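The Trouble With Counting Hours

By Valbona Kelmendi
September 24, 2021

Every pitch I have heard this year from a company that wants to teach robots by example comes down to a number. So many hours recorded, so many tasks, so many sites. The number is always large and it is always going up. I have started asking what is in it, and the answers get vague quickly.

I spent part of July with a group at Corkwood that was recording demonstrations for a system called Stusteta. The job was flower arranging, or a small piece of it: pick up an artificial stem, get it into a vase. A person steers the arm, the cameras run, and the result gets filed as one example. They wanted 200 before anyone trained anything. I thought that was low. By the second afternoon I thought it might be far too many, of the wrong kind.

Watch someone record the same reach 40 times and you see them get good at it. The hesitations go away. The stem gets laid down at the angle that makes the grab easy, and the vase ends up a little closer each time. All of this is human and sensible, and all of it goes into the data. The system will learn that stems lie at a friendly angle. 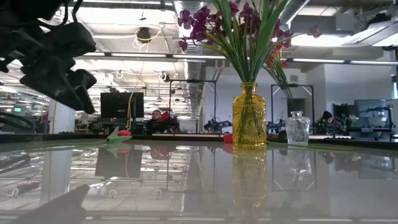 Edivaldo Fontes, who ran the sessions, didn't argue with me about any of that. His view is that you fix it by volume. Get enough operators, enough tables, enough lighting, and the habits cancel out. Maybe. But operators who are trained by the same person from the same sheet share their habits, and I have never seen a habit cancel itself out.

I asked about the failures. A dropped stem, a grab that closes on air, a vase nudged sideways. At Corkwood those went in a separate folder, and the folder wasn't used. Fontes guessed it held about 20 percent of what they had recorded. To me that is the most interesting part of the whole collection. A robot that has only seen clean attempts has no idea what to do a half inch into a bad one, and it will be there often.

The people at Stotombridge, who are selling a much bigger set, told me they throw failures out entirely – a quality step, they called it. Their brochure says so on page 2, with some pride.

I am not against the work. Showing a machine what you want is a decent idea, and nobody has a better one for loose, floppy, shiny things that refuse to be modeled. Glass on a reflective table is hard, and I was glad to see a group take it on. What I object to is the bookkeeping. An hour of careful, varied, partly botched attempts and an hour of one tired person repeating an easy reach look the same on a slide.

So before the next round of money goes out, I would like to see buyers ask for dull things. How far did the objects move between attempts? How many people drove the arm, and who taught them? Where are the bad takes? Medeiros, the one buyer I spoke to who had asked, got a spreadsheet back with the third column blank.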